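From: Adhiambo Kombo
To: sizing list
Subject: Re: Size chart for molded clogs
Date: January 6, 2022

On the size chart, Chepkoech Mwaipopo wrote:

> The Gbeho chart lists foot length, the Jumico chart lists internal length. The two differ by one full size at the top end. Which one goes in the July catalog?

Use foot length. Internal length depends on where the gauge touches the heel wall, and the two shops did not use the same point.

The pair I have on the table is the off-white one with thick rounded rims. 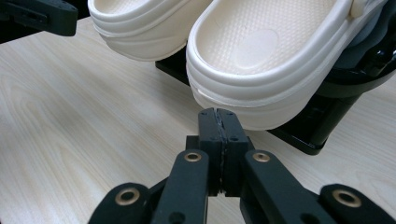 ## Proposed changes

1. Drop the internal length column.
2. Add a width note. Of 754 returns logged at Brurkberg, 105 gave width as the reason.
3. Let samples rest 30 hours before measuring. Foam keeps shrinking after it leaves the mold.
4. Round half sizes up.

Item 4 changes two rows in the Nidix file. I have not edited them yet. Please send objections to the list, with the row number.

Adhiambo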